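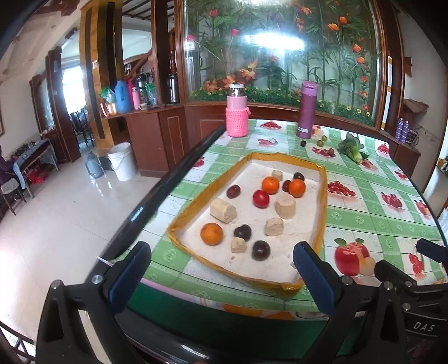 Why I Picked Pickled Carrots

For my food science project I wanted something I could make in a dorm kitchen with one good pan and no fancy gear, and quick pickled carrots won (my roommates voted for fudge, sorry!). My question was pretty simple: does the way you cut a carrot change how fast it takes on flavor?

What I did

I bought all my carrots from the Ferraro market on the same morning and weighed out 289 grams for each jar. There were 4 jars in total: coins, sticks, ribbons and big clumsy chunks. Every jar got the same brine of white vinegar, water, sugar, salt and a few mustard seeds, heated to 191 degrees Fahrenheit and poured straight over. Then they all went into the fridge and I tasted one piece from each jar every day for 5 days.

What I found

The ribbons were tangy by the next morning, and I loved them, but by the last day they'd gone floppy. Coins were my favorite overall – still crunchy, nice and sharp all the way through. The chunks tasted like plain carrot in the middle the whole time!

What I'd change

I was the only taster, so my scores are really just my opinion. In September I'd like to run it again with a proper tasting panel, and maybe try rice vinegar too.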